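September 18, 2026, handheld gripper bench

Finally wrote the bench rules down properly! We've had them in four different chat threads since February, and Trilok Tyagi and I kept finding we each had our own version. So today was a talking day more than a working day, and I think what came out of it is pretty good. Putting it here so Bradetti can copy it into the shared guide.

**Before a session**

- Wipe the fingertips with the lint-free cloth. Same cloth for the lens, clean side first.
- Open and close each gripper fully, 2 times, with recording on. That gives us the full range at the head of every file, and it saved the whole Gastville batch when the width readings drifted.
- Grippers start apart, fingers pointing at the table.
- Check that no cable crosses the working area. Tape it if it won't stay put.

**Handling**

- Packages get gripped by a side seam or a flat edge, never across the zipper. Trilok disagreed at first, then tried it both ways on a pouch and came round.
- Anything with a lid or a cap: one gripper holds, the other works. No pressing things against your own body.
- If something slips, keep recording and pick it up again. A recovery is worth having, as long as it's tagged as one.
- Free hand stays off the table. If you must touch an object, stop the take.

The slip rule is my favorite. The old guide (the Lollano one) told people to throw those takes out, and we lost so much good material that way.

**Lighting and layout**

Window side is still the hard one. Rule for now: lock exposure before the first take and leave it alone until the set is done. Shiny packaging goes in on purpose, in at least 40 takes out of every 300. I want the awkward reflections in there!

Move the objects between takes, and turn them too. People remember to move and forget to turn.

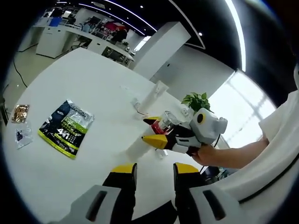
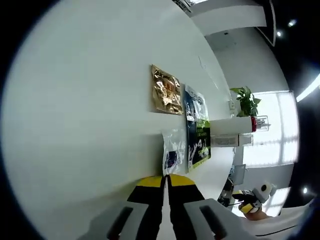 Open question is take length. Jurčo's sheet caps it at 90 seconds and I'd like to keep that, but the two-gripper tasks feel rushed under it. Trilok suggests a separate cap for those. Fine by me if the file names show which is which, otherwise we'll be sorting by hand again.

Also still to settle: who signs off a set. I'd say whoever didn't record it. Will ask Bradetti tomorrow and print the rules once that line is filled in. The laminator is back from repair, so no more curling paper on the cabinet door.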